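Print this page | E-mail this page

Packaging Materials, Handout 3: Perforated Walls and Stacking Load

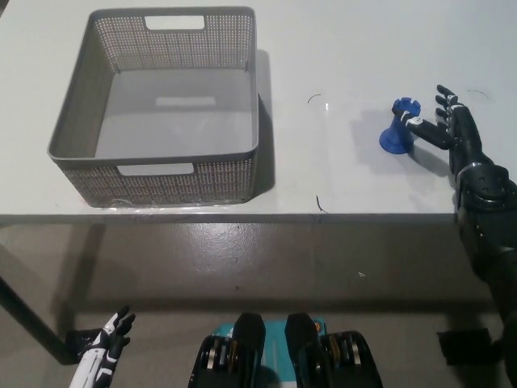

Fig. 1. Grey plastic basket with perforated outer side panels.

Perforation reduces mass and lowers the buckling load of a side wall. The loss depends on open area and hole spacing. For the Kevenov panel, take an open area of 40% and a wall height of 12 cm.

Work problem 2 before the February class.

F. Dehghan

Print | E-mail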